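Collecting simulated demonstrations without fooling yourself

Part 4 of the Munmont notes, by Tyyne Saarinen

Every tutorial on learning from demonstration starts with a big number. Ours could too: we have recorded 2,000 chess piece moves in simulation. I'd like you to ignore that figure, as I have learned to, and look at what goes into it.

You'll need a simulator with a tabletop task loaded, a way to drive the arm (we use the Destden hand controller) and somewhere to write episodes. Our recorder is called Rätsep. Any tool that saves joint positions, gripper state and every camera on one clock will do the same job.

Step 1: Set the table and leave it alone

Load the board, place the pieces and save the layout as a file before you move anything. People like to randomize right away. Don't. Record a small batch with one fixed layout first, so that when the replay looks wrong you know it isn't the layout.

Keep the room around the table if your scene comes with one. I was told the cabinets and walls would make the policy "robust". I've seen no evidence of that in our own tests, but they cost us little in render time and I'd sooner leave them in than argue.

Step 2: Check the outside view

Use this camera to judge whether the arm can get to the board without an ugly pose. It's a poor camera for judging the grasp.
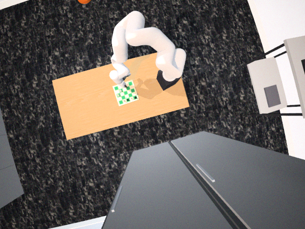
The outside view, with the gripper tip over the upper part of the board and a dark piece right at it.

Look at the size of the pieces from up there. I can't tell you what type each one is, and I don't see why a network fed the same pixels should do much better. If your task instruction names a particular piece, this view alone won't back it up. Either move the camera in or raise the resolution, and do it before recording. Changing it halfway through gives you two datasets with one name.

Step 3: Check the wrist view

Drive the arm over the table with the gripper open and step through a few frames.
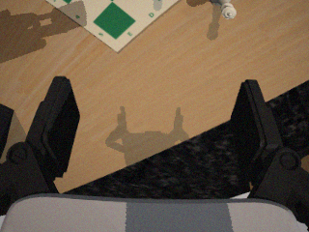
The wrist view, fingers open and nothing between them. One corner of the board is at the top and a white piece is partly out of view.

Three questions to ask here:

Can you see both fingertips? We can, and that matters more to me than anything else in this view.

Is the target in view when you need it? A piece that sits half outside the image tells the policy very little. Practise an approach that brings the piece between the fingers early, and stick to it.

What are the shadows doing? Ours are large and brown, and the gripper's own shadow lands right between the fingers. A policy may well learn to steer by it. Vendors will tell you that varying the light fixes this. Maybe. Vary it in a test batch, compare, and believe the comparison.

Step 4: Record

Start each episode from the same home pose, at least for the first batch. Move at an even pace. Make one grasp, one lift, one placement, then open the fingers and back away before you stop the recorder. Cutting at the moment of release is the most common mistake I see in other people's data, and we made it too.

If you fumble, finish the episode and mark it as a fumble. Don't delete it. Some training methods can use failures, and you'll want the honest failure rate either way.

Step 5: Throw things out

Replay every episode from its saved actions and check where the piece ends up. Do not trust the success flag by itself. Ours passed episodes in which the piece had been shoved to the right square with the side of a finger — technically a success, and useless for teaching a grasp.

Of our 2,000 episodes, 1,576 survived. Ott Kazlauskienė did the second pass and was harder on them than I was, which I'd recommend arranging on purpose. Agree on the rules in writing first or you'll spend April debating what counts as a nudge.

Step 6: Train on less than you have

Train once on 1,000 episodes and once on the full clean set, with the same settings. If the scores match, stop recording and go fix something else. Guvama, our training script, takes an episode limit in its config file, so the second run costs you only machine time.

None of this says anything about a real arm on a real table. I'll cover transfer in Part 5, once I have a result I'm willing to defend.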